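Ososon Shared Workshop
Minutes of the gripper build meeting, March

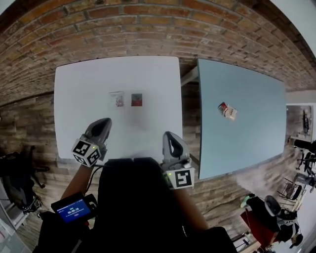 Present
Bilal Aoun (chair), Lesego Hendricks, Omar Najjar, Tala Awad (minutes). Afaf Zein sent her apologies and gave her comments in writing.

1. Minutes of the last meeting
Accepted with one correction. The springs for the jaws were paid by Omar and not by the workshop. Tala will change it in the shared folder.

2. State of the build
Lesego reported on the pair of hand-held grippers. Both have now the gray curved jaws and the white marker cubes near the base. She is satisfied with the left one. On the right one the trigger still comes back slowly, and she wants to open it again before more people use it.

Bilal asked if the cubes can be made smaller. Lesego answered that she tried this in the winter and the tracking lost them too often when the hands were turned. The meeting agreed to keep the present size.

3. Recordings
Omar has counted the recordings on the disk. There are 2,136 in total, and 218 of them cannot be used, mostly for the reason that one of the cubes was hidden for too long. The target for this stage was 2,000 good ones, so we are still 82 short. Omar will plan the remaining sessions with small flat packages on the white table, as before.

Tala asked that every person who records looks at the timer on the forearm before the first grasp. In several files the start time was missing and she had to find it by hand.

Afaf wrote that the cable from the left gripper should be fixed at two points along the arm. Bilal finds one point enough. Not decided, they will speak about it directly.

4. Robot arm
The used arm from Setton is paid, but the delivery is delayed and we have no new date. Until it comes, Omar continues with the mounting plate. He showed his drawing, and Lesego noticed that the holes on one side are too near to the edge. He will correct this.

5. Money
We have to buy 6 more bearings and a roll of gray filament. Bilal proposed to order at Zikik again, as the last filament from Bhutto was breaking in the feeder. Agreed.

6. Other matters
The light blue table should be put back to its usual place after each session, also when the next group is not expected. Tala will write this on the door.

Actions
Lesego: repair of the right trigger.
Omar: recording plan, new drawing of the plate.
Bilal: order, call to Setton, cable question with Afaf.
Tala: correction of the old minutes, note on the door.

The meeting was closed at 8:40 p.m.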